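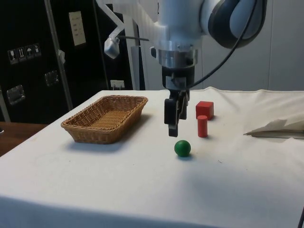
Most of us came in thinking the course would be a pep talk, one participant told the closing session of the Skaker leadership program, and the first week was mostly spent writing down what we'd been putting off.

The program, run by Mernine over 2 months, finished in July. It was built around a workbook on personal goals and work habits published by Testard, which has now gone into a second printing of 2000 copies.

Mernine said 103 people completed all the sessions. Each was asked to choose one aim outside their paid job, keep a daily log of the time given to it, and bring the log to a small group every fortnight.

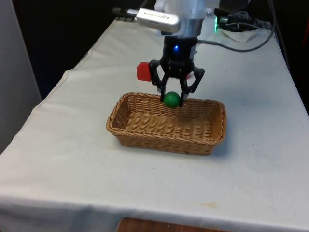

Groups were kept to the same members throughout, and the organisers plan to leave that unchanged. The evening sessions will be shortened, after several groups asked for an earlier finish.

A new intake opens on September 11, 2019, with places offered at Skaker and, for the first time, at the Vukčević centre. The fee is $700, which covers the workbook and all group meetings. Employers may pay on behalf of staff, but the logs stay private and no report goes back to the workplace.

Enrolment forms are available from the Mernine office. Past participants can join the monthly follow-up group at no charge.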